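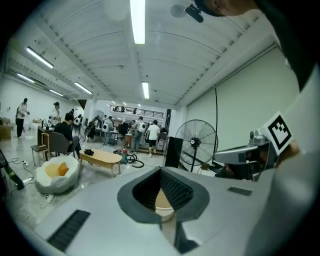
We're rewriting the floor rules for hand-held gripper sessions at our Prundton workshop and I'd like to know what other sites have in writing. The current sheet is one page from April and covers charging the grippers and cleaning the marker cards, with nothing on the space itself. Several people can be on their feet at once, some wearing backpacks, while others sit at desks in the same room. At the moment there's a power strip and a tangle of white cables on the floor in the open area. Should the rule be no cables at all, or cables only along the walls? And do you set a minimum distance between operators?

Posted by mezzanine_left
Sat 12 October

gripfloor_sa
5 replies on this board

No cables where people walk. Tape doesn't count, it lifts.
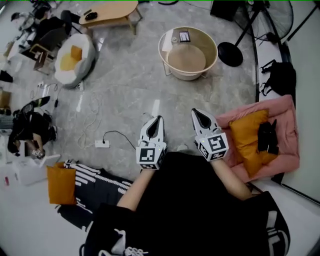
tallowbench
Member, 367 posts

I'd write the cable rule around where the operator's eyes are. With a gripper in each hand you're watching the fingertips, and you can be standing over a power strip and loops of white lead without looking at any of it. Ours at the Enico site reads:

Power strips go against a wall or under fixed furniture. Any lead that has to cross the floor goes in a rubber cover, and the crossing is marked before the session starts.

Bags, shoes and spare clothing go on a shelf or in a tub outside the working area. Blankets and cushions count as floor items unless the task calls for them.

Fan bases stay clear of the walking line.

For spacing we use 90 cm from an operator's outstretched gripper to the next person. It's our own figure, so measure your room before you copy it. The markers must stay uncovered too, so no sleeves hanging over them. We check that at the same time as the floor.

aryee_park

Agree with most of the above, but check your building's electrical rules first, as they override anything on a house sheet. Ours wouldn't allow one strip plugged into another. We also keep a sign-off column on the Sondar log for whoever checked the floor. It does get skipped on Fridays.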